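Two days at the Dirik antiques fair

February 13, 2018

So I finally made it to Dirik! I've been promising myself this fair for years, and every year something gets in the way (last September it was the roof). The hall is a former grain exchange on the edge of town, drafty as anything, and I kept my coat on the whole first morning.

I went straight for the furniture, of course. The Quinlan stand had the best of it by a mile, mostly Chinese hardwood pieces, and a pair of low-back armchairs I would have carried home on my shoulders if they'd let me. The dealer turned one upside down for me without my even asking, which I always love in a dealer, and we had a good long look at the old seat frame and the places where the soft cane had been swapped for a hard mat at some point. One of the back feet had been built up a little. She pointed it out before I did, and it was written on the label too.

There was a waisted side table as well, with lovely crisp beading along the apron, priced at $4000. I walked around it three times. Then I went and had soup.

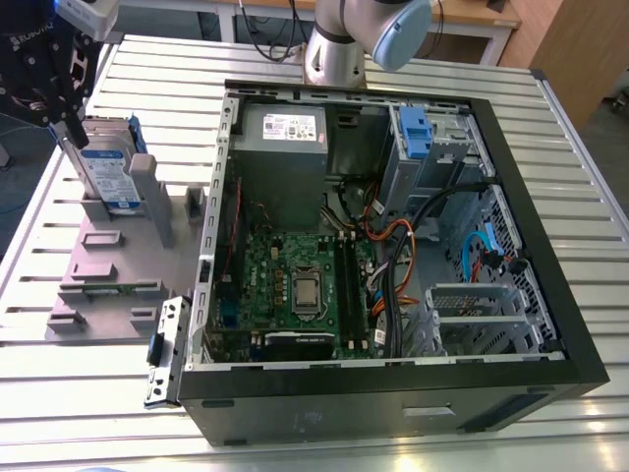

After lunch I tried the Lenia room, up the back stairs, where the smaller dealers are. It's cheaper up there and a lot more crowded, and you have to be willing to dig. I found a nice little document box in something they were calling huanghuali. I wasn't convinced, the grain looked too even to me and the color sat on top of the wood like a stain, so I put it back. But I did buy a brush pot for $200, plain as can be, with a slightly wobbly base and an old crack down one side that somebody had filled with lacquer. I adore it. It's holding my pencils as I type.

The second day was the talk and the auction preview at Fimia, a ten-minute walk across the river. The talk was on provenance and I took pages of notes. Lots about old inventory numbers and what happens when a pair gets split up between two collections, and how a dealer's paper sticker under a drawer can be worth keeping even when it's ugly. I went home and looked under everything I own! Found one sticker, on a hall stool, and it's from a moving company.

The preview itself was a bit thin on furniture this time. Plenty of porcelain, a whole wall of snuff bottles, and one enormous painting table with a replaced top that they'd described very fairly in the catalog. They let you open doors and pull drawers if you ask, and there were loaner flashlights at the desk.

A few practical things if you're going. Admission is $10 and covers both days, so hang on to your ticket. Parking behind the hall fills up early. The soup is good, the coffee isn't, and there's a bakery next to the bridge that does better. Bring a tape measure, and write down your doorway widths before you leave home. I didn't, and I'm still wondering about that side table.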